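1/6 So, month two of the robot job. People keep asking what I do all day now that Handico is "going automated", and the short version is that I still pick things up and put things down. I just do it holding a gripper.

2/6 I used to be on returns with Parvathi. 66 of us on that floor in November, same number today, but three of us moved upstairs to record tasks for the arms at the Zandbridge depot. Same pay. Chairs are better — my knees have noticed!

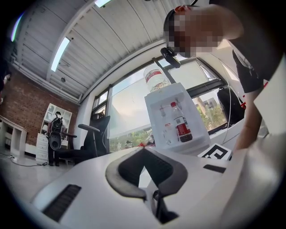 White gripper, water dispenser, big window. Upstairs life.

3/6 We've sent over 2,177 recordings so far. Rigoberto checks every one and bins more of mine than I'd like (too fast, apparently. Ten years of being told to speed up and now this).

4/6 What's changed most is the talking. Downstairs you could natter all shift. Up here you're concentrating, so you save it for tea and then everyone goes at once.

5/6 Am I teaching a machine to do Parvathi's job? I asked Daranee straight out. She said the arms get the heavy totes first and returns stays with people through next year. I've asked for that in writing, still waiting.

6/6 Parvathi wants a go herself, so I've put her name down. If anyone at Gorko or Onsri has been through the same thing, message me — I'd love to know what your union asked for.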